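Section 4: Putting your Pedside footrest together and setting the height
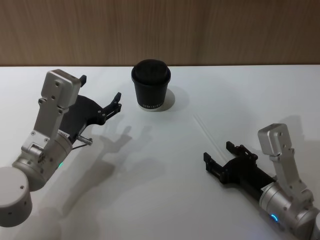

Clear yourself a decent stretch of flat surface before you open the hardware bag. I build mine on a tabletop, and I've lost more of those little cam bolts to the carpet than I care to admit. A white top like mine is great for this, as dark screws show up a mile away on it. Mine is backed by a wood-grain panel, so things can't roll off the far side, and my coffee goes back there too, in a paper cup with the lid on. Keep your drink well away from the felt pads. They soak up anything and then the glue won't hold.

You should have the two side frames, the tilting plate, the crossbar, the bag of hardware and the hex key. If your box came through the Harham warehouse the hex key is taped inside the lid (I missed it the first time and went digging through my bike tools like a fool).

1. Lay the side frames down with the slotted faces looking at each other. The slots are stamped L and R on the inside edge.

2. Push the crossbar into the lower hole on the left frame, then the right. It'll feel tight. Wiggle it, don't hit it.

3. Put in all the crossbar bolts finger-tight. Leave the hex key alone for now!

4. Hook the tilting plate onto its pins, rubber side up. You want a click on each end. Mine only clicked on the left until I loosened the right bolt half a turn.

5. Stand the whole thing up, press down on it with both hands, and now tighten the bolts. Go a bit on one side, a bit on the other, same as wheel nuts.

Note: Older units have a plastic crossbar with no stamped arrow. Either way round is fine on those.

Setting the height

Sit in your chair the way you really sit, with shoes on if you wear shoes at your desk. Slide the footrest under and pick the notch where your thighs are about level. There are 5 notches. Most people I've set up land on the second or third, but Robel Adugna is very tall and uses the bottom one, and he still swears by it.

Move both sides to the same notch before you put your feet back. I know that sounds obvious – I've still done it wrong, and the plate rocks like a boat.

CAUTION: Don't stand on the footrest. The plate is rated for 50 pounds of resting pressure, so it's good for feet and nothing else. It isn't a step stool, even for that one quick thing on the top shelf.

CAUTION: Keep fingers out of the hinge gap when you tilt the plate. It pinches, and it pinches hard.

After 2 weeks of use, go back over the bolts with the hex key. The rubber settles a little and they loosen up. I do mine again in November when the heat comes on and everything in the house starts to creak.

If the plate squeaks, rub a bit of candle wax on the pins. Skip the spray oil, it gets on your socks. If it still squeaks after that, look at Section 7, where Lucinda Abernathy has written up the washer fix much better than I could.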